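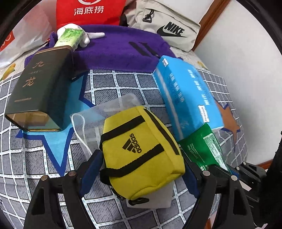 Llevo toda la semana diciendo que el sábado vacío los bolsos, y el sábado ha llegado y los he vaciado, que conste por escrito. Siempre lo hago encima de la cama porque es la única superficie de la casa donde cabe todo y porque así me obligo a terminar antes de la noche (teoría mía, con resultados regulares). Empecé por la bolsa amarilla de Adidas, la de las correas negras, que es la que más cariño me da y la que más porquería acumula. Es la que agarro cuando salgo con prisa, y como salgo siempre con prisa, pues ahí va todo: los pañuelos, el snack que me iba a comer a media mañana, tickets, un bálsamo sin tapa. La bolsita de malla blanca con su cordón, en cambio, es de las cosas que guardo "por si acaso" y que luego no encuentro jamás cuando llega el caso. Pues ya apareció. Va directa a la maleta.

Porque de eso se trata, de la maleta. Me voy unos días y me he propuesto llevar una sola, la Werholm pequeña, que según la etiqueta pesa 2 kilos vacía y a mí me parece que pesa como una lavadora. La compré hace dos años en unas rebajas y le he cogido manía y aprecio a partes iguales. Las ruedas van de maravilla, eso sí. El forro interior se descosió en el segundo viaje y lo arreglé con hilo de otro color, y ahí sigue el remiendo, feísimo y muy firme.

El método, si se le puede llamar método, es el siguiente. Saco todo de todos los bolsos. Todo es todo, también lo del bolsillito de la cremallera que da pereza abrir. Lo junto en el centro de la cama. Y después voy haciendo montones: lo que viaja, lo que vuelve a su sitio, lo que se tira y el montón de la vergüenza, que es el de las cosas que no sé qué son ni de dónde han salido. Esta vez el montón de la vergüenza tenía una llavecita, dos botones y un adaptador de enchufe que no entra en ningún enchufe conocido. El adaptador lo he guardado otra vez. No me juzguéis.

Pongo un temporizador de 60 minutos en el móvil y cuando suena paro, esté como esté. La primera vez que lo hice me quedé a medias y dormí en el sofá con tal de no mover nada. Desde entonces me tomo el temporizador más en serio y no me pongo a leer los tickets viejos, que es donde se me va la tarde. Encontré uno de una papelería, Holub, de hace muchísimo, con un cuaderno y tres bolígrafos, y me pasé un buen rato intentando acordarme del cuaderno. No hubo manera.

Lo de las bolsas de las tiendas merece párrafo propio. Las guardo. Todas. Tengo una bolsa llena de bolsas, como todo el mundo, pero luego están las buenas, las que van aparte: la blanca de MINISO, que ya está arrugadísima y aun así no me decido a jubilarla, y la roja de papel de Haidilao, con sus asas blancas retorcidas, que me parece tan bonita que me da apuro usarla. Las he puesto de pie en la cabecera, apoyadas en la pared, con la riñonera gris de Nike al lado, y me he quedado mirándolas un rato como quien pasa revista. La riñonera viaja, eso está decidido. La roja también, doblada en el fondo de la maleta, que siempre hace falta una bolsa decente para la vuelta. La de MINISO se queda de bolsa para la ropa sucia, y si se rompe, pues se rompió.

Luego viene lo pequeño, que es lo que de verdad cuesta. Una chaqueta la pones o no la pones, pero ¿qué haces con una esponja de melamina? Yo la llevo. Ya lo sé, ya lo sé. Pero me la llevé una vez por error, metida en el neceser, y me salvó unas zapatillas blancas que daban pena, y desde entonces le tengo fe. Ocupa nada y no pesa. Los pañuelos van en el bolsillo de fuera, el paquete blando azul y blanco, que los de caja no hay quien los meta en ningún sitio. La toalla morada, doblada, arriba del todo para tenerla a mano. Y la lata negra de té, la de las letras doradas, que es mi capricho y mi problema: es rígida, es rectangular y no se deja aplastar. Podría pasar el té a una bolsita y dejar la lata en casa, que es lo que haría una persona sensata. Pero la lata es tan elegante... La he metido y la he sacado tantas veces que al final la he dejado aparte, pendiente de sentencia.

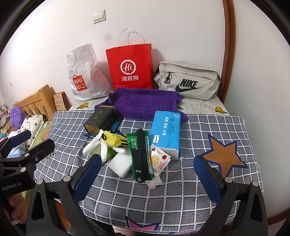
Mi hermana opina que la lata de té se queda y que no hay más que hablar, que donde voy venden té, y que una lata son dos pares de calcetines. Dice además que la rellene de calcetines si tanto me empeño, y la verdad es que no se me había ocurrido, me dio hasta rabia. Lo he probado con los finitos y caben. El té, mientras tanto, pasaría a un tarro de la cocina, así que la lata viaja pero de cajón de calcetines. Creo que hemos ganado las dos.

Con la comida de bolsillo soy más estricta de lo que era. Un paquete verde de snack para el trayecto y ya. Antes llevaba provisiones como para cruzar el desierto y volvía con todo hecho migas en el fondo del bolso, y luego sacude, y luego aspira. También he metido la correa negra del reloj, que la llevo suelta de repuesto desde que se me rompió una en plena calle y tuve que ir el día entero con el reloj en la mano. Y un guante blanco de algodón, uno solo. El otro tiene que estar en esta casa. He mirado en la lavadora, detrás del radiador y en el cajón de los trapos, y nada. Si aparece antes de que cierre la maleta, viajan los dos; si no, se quedan los dos castigados, el presente y el ausente.

Me preguntasteis en la entrada anterior (la del armario del pasillo, que ya va por la segunda ronda) si uso organizadores de esos de cubos de tela. Tuve unos, de Nitmont, el juego completo. Muy monos, muy bien cosidos, y al tercer viaje me había dado cuenta de que lo único que hacía era trasladar el desorden a paquetitos más pequeños. Ahora guardo en ellos los cables. Para viajar prefiero la malla, que se ve lo que hay dentro sin abrir nada y se aplasta sin protestar.

Me falta decidir el neceser, que lo dejo para el final porque es donde me desmando. Tengo una crema de manos Avon empezada que quiero terminar antes de abrir otra, y esa va seguro. El resto ya veremos mañana con el café. De momento he despejado la cama entera, menos la almohada, que tiene encima la toalla porque todavía no he cerrado la cremallera de la maleta y no pienso doblarla dos veces.

Si alguien sabe para qué sirve un adaptador con tres patillas redondas, una más gorda que las otras, que me lo deje en los comentarios.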